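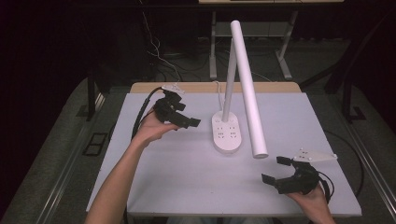 A **power strip lamp** is a desk lamp with outlets built into its base, and I've been hooked on them ever since my first one, a Skista. The idea is simple – you already need a cord for the light, so why not plug the phone and the laptop in there too?

## Parts

The base is wide and heavy so the thing won't tip (mine weighs 600 grams, cord not included). A thin pole goes up from it to a hinged head, and you fold that down when you want light close to the page!

## Use

I keep mine at the back of the desk, sockets facing me. Heaters don't belong on it – check the rating on the label first. Dust the sockets with the cord unplugged.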